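June, getting on for 10 at night

Long day in the big room at Jelov. I want to get it down while I still remember which light was which, as my notes from this morning are on the back of a delivery slip and I already can't read half of them.

Got there at 7:40. The side door was open, so no waiting this time. I parked by the wall and carried the short ladder up first, then went back for the bag and the box of tubes. The stairs at Jelov are the worst part of any job there. There's a turn halfway where the ladder has to go nearly upright, and I hit the same spot on the plaster that I hit in March. The mark is bigger now. I'll bring some filler next time and a bit of white.

The job as written on the sheet was "lights and air, general check." It doesn't say much. What they wanted was a list of everything on the ceiling, what condition it's in and what it will cost to put right, and they wanted it done with people using the room. I said that was fine as long as I could shift them from one end to the other when I had the ladder up.

I started with the fluorescents. They're the long type, and when they're working they're very bright. I ran them all for the first half hour and just listened. One near the door end has a hum. You stop noticing it after a while, and then it drops out for a second and you notice that. I marked it with a strip of blue tape. The cover on the same one has been put back crooked at some point and one clip is missing. I had clips in the van, the wrong size.

The smaller lights down by the far wall are a different age and a different make. Somebody added them later, I'd guess when the room was used for something that needed light at that end. They come on from their own switch, which has no label. I found it by trying everything, and turned off the hall outside by accident. A voice shouted, I shouted sorry. I wrote FAR WALL on tape and stuck it above the switch.

By about nine the room had filled up, and I did the rest of the ceiling in pieces, waiting for a clear patch of floor and going up when I got one. People were good about it. They mostly stood and talked at the far end and moved when I asked.

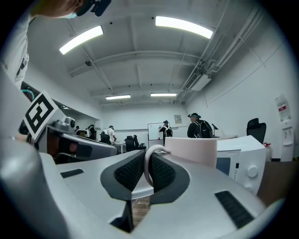 The beams are what make that ceiling awkward. From the floor it looks like a simple white ceiling with white beams across it, but every fixture sits at a slightly different height depending on what it could be fixed to, and the ladder is never quite in the right place. I went up and down all morning. My left knee has been telling me about it since dinner.

The paint on the beams is holding up well. I had expected flaking along the bottom edges and there's hardly any. There's one brown ring near the pipes, old and dry to the touch, with no softness in the wood around it. I put a pencil line around the edge so we can see next time if it has grown. I wrote the month beside it, small.

The pipes and ducts took longer than the lights. They're all bunched up along one side, and whoever ran them didn't think much about the next person. Two of the brackets are loose. I could turn one with my fingers. I tightened that one and the other needs a longer screw, and a longer screw means finding out what's behind it first, so it went on the list. I wiped along the top of the duct as far as I could reach and the rag came away black. I did a second pass with a fresh rag and gave up. It needs a vacuum with a hose and an hour when there isn't anyone underneath.

Then the air conditioner. I'd been putting it off. It's a plain white wall unit, hung under all the pipework, and to get the front open you have to tip your head sideways to keep from knocking it on a bracket. The filters were clogged but not as badly as I feared. I took them down to the sink on the landing, rinsed them, shook them off and leaned them against the wall to dry. The water ran gray for a good while. With the filters back in it moved a lot more air. I held a strip of tissue under it before and after, which is not very scientific, but I've always done it and it tells me what I want to know.

It drips, though. Not fast. I put a plastic tub on the floor under it at 11 and by lunch there was a thin layer in the bottom. The drain line probably has a sag in it somewhere behind the pipes. I've written that up as the most important thing on the list, ahead of the humming light, on account of the floor.

The floor is the nicest part of the room. It's wood, warm brown, and it makes the white walls look less like a clinic. I'd hate to see it stained for want of a yard of hose. I moved the tub twice to be sure where the drip was really landing and then put tape on the spot, an X, and told everyone who came past to leave it alone.

Lunch was on the back step. Cheese roll, apple, the rest of the coffee. It was warm out and I could have stayed there. I rang Inano about the tubes while I ate. They have 25 in stock of the length I need and can hold them until the end of the week, but the clips are a special order. I asked if I could get a small bag. The smallest bag is 200. I need maybe a dozen. I said I'd think about it, and then rang back ten minutes later and ordered them, as I know perfectly well there will be more missing clips in that building the minute I stop having any.

Afternoon was measuring. I started with the run from the switch to the far wall, then did the heights under the beams. The tape measure I bought in the spring, the Felon one, has started sticking on the way back in. You have to feed it with your thumb. It was 18 dollars and I don't think it has done three months. I'll see if the old one is still in the kitchen drawer - it was fine except for the first inch being worn off, and I knew to allow for that.

I made a drawing of the ceiling, with the fixtures numbered from the door. I'm pleased with it. I usually do these on whatever paper is in the van, and then six months later I can't tell top from bottom. This time I used the squared pad and put the door on it, the air conditioner, the stain and the direction of the windows. If Srivastava sends a different person for the follow-up they should be able to walk straight in with it.

I did try swapping one pair of tubes while I was there, as I had carried the box all the way up those stairs. New tubes next to old ones look wrong. The old ones have gone a bit yellow and you don't see it until there's something to compare them with. So the recommendation will be to change the lot in one go. It costs more up front and they may not like it. I put the choice on the sheet both ways with prices and left it to them.

At around three somebody asked me if the lights could be made less bright. I said not with those fittings, but they could leave the door-end row off on a sunny day, and I showed them which switch. They went off and tried it and seemed happy enough. I put a label on that one too. By the time I left every switch in the room had a label, which wasn't on the job sheet, but it took five minutes and it will save me the phone call.

Sweeping up. There was dust and dead flies all down the pipe side, more than I'd thought, and bits of old tape. I swept the full length and went over the area under the ladder with a damp cloth. Emptied the tub, put it back on the X, and wrote a note for the door asking for it to be emptied each evening until the drain is seen to. I'm not hopeful about the note.

Left at 4:50. The old tubes rode home in the passenger seat with the belt around the box. Traffic was slow by the river, up to 40 minutes for a stretch that should take ten. I had the window down. The van still smells of the wet filters, I must have got the water on my sleeve.

After dinner I typed up the list and sent it. The order I put things in:

- Drain line on the air conditioner
- Loose bracket on the pipe side, find out what's behind it
- Humming fixture, door end, and its missing clip
- All tubes, if they agree
- Clean the top of the ducts, room clear
- Watch the stain

I forgot to put the plaster on the stairs, and I'm not going to send a second email over that. I'll just do it.

Things for the van tomorrow: filler, small pot of white, longer screws, the old tape measure if I can find it, the good vacuum hose. Knee strap. Fill the water bottle tonight, I went the whole afternoon without and had a headache by the bridge.

Looked in the kitchen drawer. No tape measure. Found the spare key to the shed, though, that I had given up on in April. Have hung it on the hook by the back door. Bed now, it's 10:35 and I've got to be up by six.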